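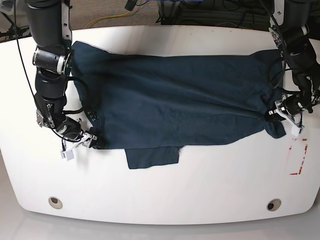
Fig. 1. Dark T-shirt, partly folded, lower flap still out.

Handout 3: Folding Knits
Household Textiles, instructor I-seul Joo

T-shirts are my favorite thing to teach! Knit cotton stretches, slumps and wrinkles, and you learn so much from one plain shirt. Lay yours sideways on a clear table, collar to one side, hem to the other. Smooth from the middle out with a flat palm.

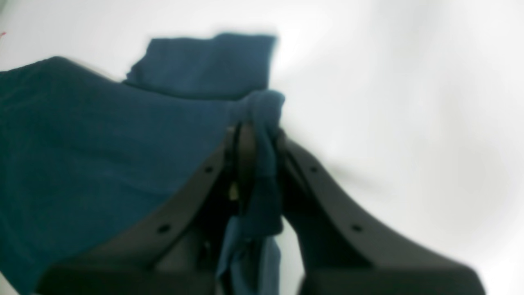
Fig. 2. Cloth gathered into a narrow bunch.

Pinch close to a corner and keep the pinch small. A big handful drags creases across the whole panel (try it once on purpose, it's great to see).

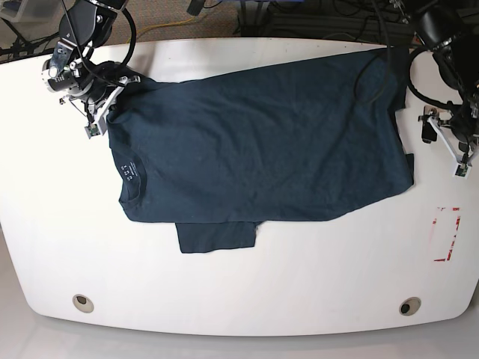 Do I have to tuck the sleeves before the first fold?
Tuck them first if you want straight edges. For a drawer stack you can fold the sleeves in along with the sides.

Practice: fold the same shirt 16 times before next class, and write down which fold gave you trouble. Bring the Livstead reading too, page 87 has a lovely chart on knit stretch.

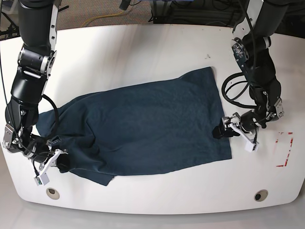
Fig. 3. Bunched folds at left, sagging lower edge. Which would you smooth first?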